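27th April – workshop notebook, learning formats

Picking up where the February pages stopped, with apologies to anyone who had to read my handwriting in those. I spent most of the morning going back through the feedback cards from the Kandale session on attention and memory at work, and I have to say they were a pleasure to read, even the grumpy ones (there were a few, and they were mostly right about the chairs).

We had more than 50 people in the room for that one and it ran long. The talk itself was 20 minutes, which was fine. What went wrong was the part afterward, where I asked everybody to write down what they remembered and then swap papers with a neighbor. Half the room loved it and the other half felt they'd been sent back to school. Mojtaba's view is that the recall exercise should stay but that people should keep their own paper and never have to show it to anyone. I think he's right, and I'm a little annoyed I didn't see it while I was standing up there!

So the version for Silell will go like this. Short talk, pause, private recall, then a second short talk that leans on the first one. We leave the discussion until after the coffee. I want to try spacing as well – a small prompt by email two days later and another one the week after, just one question each time, nothing that looks like homework. Mousavi is drafting those and has promised me that none of them will contain the word "journey."

The forecasting half still worries me. Silell asked for "jobs of the future," and I've got a folder full of job titles that sound wonderful and mean very little. I'd much prefer to talk about tasks. Take a shop assistant, say: which parts of the day get handed to software, which parts grow, and what would that person need to learn by next spring? People can argue with that. They can't really argue with a made-up title, they just smile politely and look at their phones.

Read through the Tunik survey again over lunch. 1,991 replies, and the question I care about (how did you last learn something new at work?) was left blank by a lot of people. I keep wondering if they skipped it because it was far down the form or because they couldn't think of an answer. Must ask for the question order before I quote any of it on a slide.

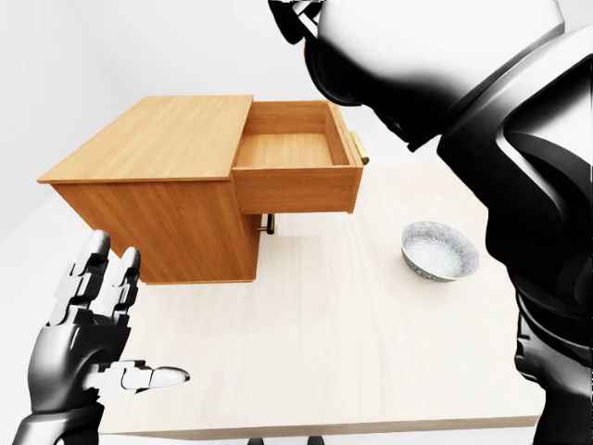 Rendered wooden cabinet on a tabletop, drawer pulled out.

Rehearsed the opening twice this afternoon. First run came in at 18 minutes and felt rushed, second one was slower and much nicer, though I lost my place in the bit about stress and sleep and had to go back to the cards. That section needs a better first sentence. I'm also inclined to drop the online retail story altogether, fond of it as I am, and keep it for Thammasiri, where they sell things for a living and will have opinions.

Still to do: new feedback cards with bigger boxes, ask Silell about the chairs, send Mojtaba my notes on the email prompts, find the blue folder.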